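Cleaning a light wood table without wrecking it

My craft table gets everything. Glue, marker, coffee, the orange dust off cheese puffs. The top is that pale beige wood-grain kind, so every single mark shows, and for years I went at it with whatever was under the sink.
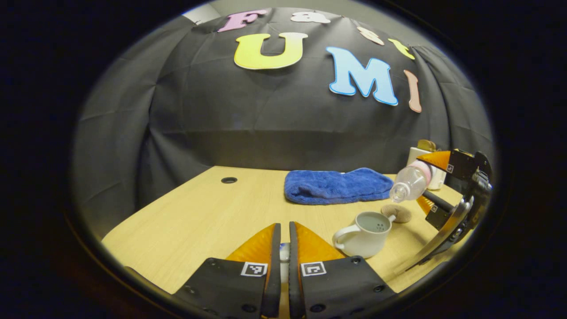 Anyway, I finally have a routine, and it takes me under 10 minutes, so I'm writing it down before I forget which parts matter.

First, the bottle. I used to grab a big trigger spray and soak the whole top (and the chair, and my sleeve). Now I keep my cleaner in a small clear squeeze bottle with a narrow nozzle. You tip it, give it a little squeeze and you get a few drops right on the spot. Mine holds 200 ml and the last fill went from December well into spring!

What goes in it is nothing fancy – warm water and a tiny squirt of dish soap. I tried a wood cleaner from Gevetti before that and it smelled lovely, but it left a film I could write my name in. If you already own one you like, test it on the underside of the table first.

Second, the towel. Microfiber, the fluffy kind, folded in half and then in half again so you've got lots of clean sides to turn to. Damp side first, then flip to a dry side and go with the grain. Don't scrub in circles. I did that on my old Trorkley desk and there's a dull patch there to this day.

If your table has one of those round cable holes, wipe toward it last and keep the towel nearly dry. Crumbs collect around the rim and water loves to sneak down inside. A cotton swab gets the rest out.

For dried glue, put down a drop, leave it a minute and lift the edge with an old plastic card. Permanent marker is harder. A dab of rubbing alcohol on the towel usually shifts it, but go easy, and wipe over with plain water afterward.

Oh, and wash the towels by themselves with no fabric softener. Softener makes them slide around and push the water about – I ruined a whole pack that way before I read the label. Hang them up to dry and they stay fluffy a lot longer.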